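The table at the end of the day is a document of everything you meant to deal with and set down instead. Mine had breakfast, lunch and a cleaning attempt on it by 4 p.m. one day in May, and it took 22 minutes to clear, 18 of which I spent walking single items to other rooms and coming back with new ones. What follows is the method I use now. It is slower to read than to do.

## What you need

- One tray with sides, as large as the table will stand. Mine is green and came from Trulach for very little.
- Two bowls you are willing to tell apart.
- A sponge, a dry cloth, a small brush or dustpan.
- Nowhere else to be.

## Step 1: Put the tray at the back and leave it empty

I know. You have a tray and you have clutter and they long for each other. Resist. A tray filled first becomes a smaller, deeper table. It gets loaded last, when you know what is leaving the room.

## Step 2: Give each bowl one job

Purple is for fruit. Red is for things that get cooked. Raed Akl, who shares my kitchen and most of my opinions, ran a one-bowl system for a whole winter and ate a peach that tasted of chili. We have two bowls.

The banana does not go in with the other fruit unless you want all of it ripe by morning. It gets the rim of the counter and its privacy.

## Step 3: Pull the cleaning things to the front

Sponge, brush, dustpan. They count as clutter until you have used them, and they are the last things off the table, so park them along the near edge where you can grab them without reaching over a cup.

## Step 4: Cups to the back corners

Elbows live at the front. Cups should live elsewhere.

## Step 5: Look at it before you touch it

Stand there for one full breath and sort by eye: food, cleaning, drinking, and whatever is left over. The leftovers are where the time goes.
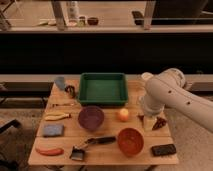
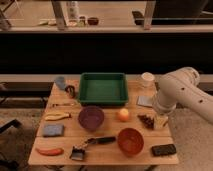 Tray at the back, still empty, in all three.
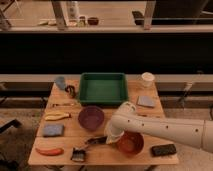
## Step 6: Load in this order

1. Food into its bowl, bowls onto the tray.
2. Cups beside them, upright.
3. Anything flat, such as a folded cloth, into the gap that remains.
4. Sweets into your pocket, if you are the one doing the work.

Carry it once. If it won't go in one trip, you own too many cups.

## Step 7: Brush, then wipe

With a planked top, brush along the seams before the sponge comes anywhere near them. Wet crumbs set like grout. I once took a butter knife to a seam on the old Kollár table and it has a scar there still.

Dry with the cloth. Rinse the sponge and stand it on its edge. Put the brush away properly, by which I mean in the place where you will look for it tomorrow, even if that place is wrong.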